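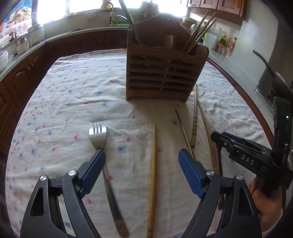

Sedau, im Mai

Ein **Besteckhalter** (auch Besteckständer oder Utensilienhalter) ist ein offener Behälter, in dem Besteck, Essstäbchen und Kochwerkzeug stehend aufbewahrt werden. Er hat seinen Platz meist auf der Arbeitsfläche oder auf dem Esstisch und ergänzt den Besteckkasten in der Schublade.

## Bauformen

Verbreitet sind runde Becher aus Keramik oder Metall sowie kastenförmige Halter aus Holz. Hölzerne Ausführungen haben oft eine erhöhte Rückwand, in die ein Loch zum Aufhängen gebohrt ist. Eine durchbrochene Front aus Querleisten lässt Luft an den Inhalt. Viele Modelle sind in 2 Fächer geteilt — eines für Stäbchen, eines für Löffel, Pfannenwender und ähnliche Geräte mit langem Griff.

## Gebrauch

Essstäbchen werden in der Regel mit dem dicken Ende nach unten eingestellt. Bei Stäbchen aus Bambus ist dieses Ende häufig mit eingeschnitzten Ringen oder Rillen verziert, was auch das Zusammensuchen der Paare nach dem Abwasch erleichtert. Gabeln stehen üblicherweise mit den Zinken nach oben, in Haushalten mit kleinen Kindern auch umgekehrt.

Vor dem Einräumen wird das Besteck auf einem Tuch ausgelegt und nach Material sortiert. Gemusterte Baumwolltücher, etwa mit kleinen Streublumen, sind dafür ebenso gebräuchlich wie einfarbige Geschirrtücher.

## Pflege

Holzhalter werden feucht ausgewischt und müssen offen trocknen. Der Boden der Fächer ist die empfindlichste Stelle, da sich dort Tropfwasser sammelt. Für die Spülmaschine sind sie nicht geeignet.

## Siehe auch

- Besteckkasten
- Essstäbchen
- Geschirrtuch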